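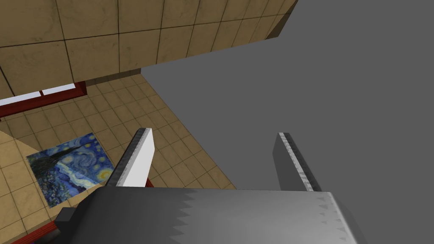
Keltberg review: armoured trains, bad weather and a lot of shunting

April
By Naomi Obura

I've put 133 turns into my main Keltberg campaign and I still can't reverse a train into Omstead yard without blocking the line for everybody else. Make of that what you will. I've had a lovely time.

For anyone who hasn't come across it, Keltberg is a turn-based strategy game about armoured trains in a made-up mountain war. Ivura, the studio, previously did that little canal boat game I went on about for most of last winter, and you can tell it's the same people because they've put the same daft amount of love into the boring bits. Water stops! Coal quality! There's a whole screen for brake maintenance and I visit it more often than I visit my own kitchen.

You start with one tatty engine, a gun wagon and a flat wagon full of spare rails. Every turn you plot a route, hand out orders to your crews and then watch it all play out for a few seconds before you get control back. Enemy trains are doing the same thing at the same time, so a lot of the game is guessing which branch line the other lot will pick. When I guess right I feel like a genius. When I guess wrong I've usually sent my best locomotive up a dead end with no turntable.

The campaign has 13 missions, and the first few are gentle enough that I wondered if I'd set the difficulty too low. Then you get to Temba Pass and it all goes up a notch. You've got eight turns to get a hospital train over the top, the gradient eats your fuel, and there's a battery on the far ridge that can see pretty much everything. I failed it again and again before I twigged that you can uncouple the heavy wagons at the bottom and come back for them later. The game does tell you this, in a tooltip, in the depot, in a sub-menu. I wish it had told me a bit louder.

Building your trains is the bit I'd recommend to a friend. You can hang up to eight wagons behind an engine and the order really matters. Put the gun wagon at the front and it can shoot along the track, but it's the first thing to come off if you hit a gap. Put it at the back and you're covered when you run away (I run away a lot). I ended up with a mortar wagon in the middle with the repair crew right behind it, which is probably wrong according to the people on the forum, but it has got me through most of the second half.

Combat is fine. I know that sounds lukewarm, and it sort of is. Shells have proper travel time and armour is worked out by panel, so a hit on the boiler side is a very different thing from a hit on the tender, and the damage report afterwards is great fun to read. But the infantry feel like an afterthought. They hop off, they stand near a signal box, they hop back on. I stopped using them except for clearing snow.

The weather, though, is brilliant. Fog rolls in over a turn or two and you have to work from sound markers on the map, which made me lean right up to the monitor. Ice on the points is horrid in a good way. I lost a whole evening to one frozen junction north of Omstead and went to bed grumbling about it.

Now the moans. The camera doesn't like tunnels and will sometimes plonk you inside a hillside until you zoom out. The text on the crew cards is tiny and there's no way to make it bigger, which needs sorting. Saving is only allowed between turns, fair enough, but loading takes roughly as long as making toast, and you'll be loading plenty. I also had one mission where an enemy engine sat in a siding whistling at me and refused to move, so I had to start it over.

There's no multiplayer and I don't miss it. A skirmish mode lets you pick a map, a season and a budget, and I've mostly been using it to build silly trains with far too many searchlights on them.

Should you buy it? If you like a slow game with lots of lists, yes, go on. If you want tanks charging about and things blowing up every ten seconds, you'll be bored stiff by the second coal stop. I'm off to have another go at the last mission, this time with more sand on board.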